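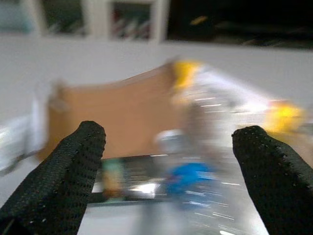 Pernalbridge is a small software company in Isumham, and since our first year we make tools for people who maintain open source code. Our main product, Holzer, reads the change history of a repository and prepares release notes from it. At the moment 616 projects use it, and most of them pay nothing. We also help teams to sort old issues, and we begin simply, like with packaged items spread on a white tabletop: everything is laid out first, then grouped, and only after this we discuss what to close. For the Osescombe library we went through 2,813 issues in this way.

We are 14 people and we work in three time zones. Our code is public, also the parts which we are not so proud of. If you want to contribute, please read the guide in the repository and choose an issue with the label "first step". We answer every pull request, but in December it can take longer.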